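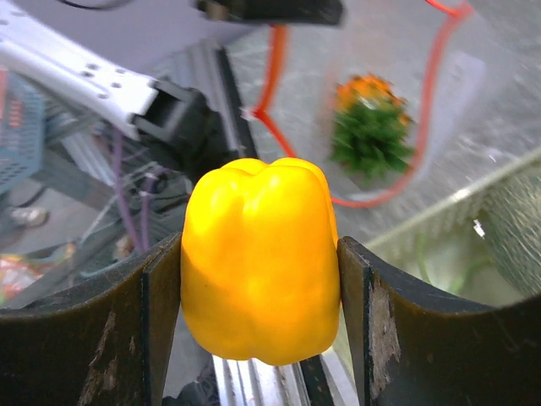 City of Cokitz Lifts Emergency Order 48, Returns Fines, Would Like Its Traffic Cones Back

COKITZ, March 30, 2022. The City of Cokitz will end Emergency Order 48 at midnight tonight, closing out the last of its local pandemic restrictions and, the city hopes, the arguments over what counts as a doorway.

The order limited evening gatherings outside businesses and houses of worship. It also barred people from lingering "in or near an entrance," a phrase that kept the city attorney's office busy through most of the winter. Indoor mask rules in city buildings ended earlier this year. Anyone who wants to keep wearing a mask is welcome to, and anyone who wants to stand in a doorway may do that too.

"We wrote this order in one afternoon and spent months explaining it," said City Manager Meifang Lu. "I've read it many times now. I still couldn't tell you whether a porch was covered."

Fines will be canceled

Unpaid fines issued under Order 48 will be canceled automatically. Residents who already paid will get a refund by check within 30 days, mailed to the address on the citation. Those who gave the officer a made-up address should call the clerk's office, where they will be asked for the real one.

The cancellation does not cover charges from the demonstration on Nisbet Street last October, when 350 people marched against the order and a smaller group went on to block the Herar Avenue bus line. Two people were arrested after a bus windshield was broken. The driver was treated for cuts and has returned to work. Both cases are before the county court, and the city has no comment on them, however many times it is asked.

The concrete barriers put up on Nisbet Street after the march will be taken away this week. Several have been painted with opinions of the city manager. She has asked to keep one.
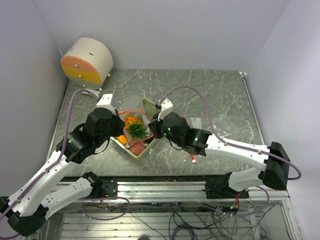

What happens next

The city council will hold a public meeting on how the order was written and enforced. It will take place in the Rulport Room at City Hall, and the date will be posted on the city website once the heating is fixed. Speakers will have three minutes each. Past experience suggests they will use four.

Written comments may be sent to the clerk at any time. All will be read, including the ones in capital letters.

Traffic cones borrowed from Nisbet Street during the October march may be left outside the public works yard, day or night, with no questions asked.

Media contact: Office of the City Manager, Cokitz City Hall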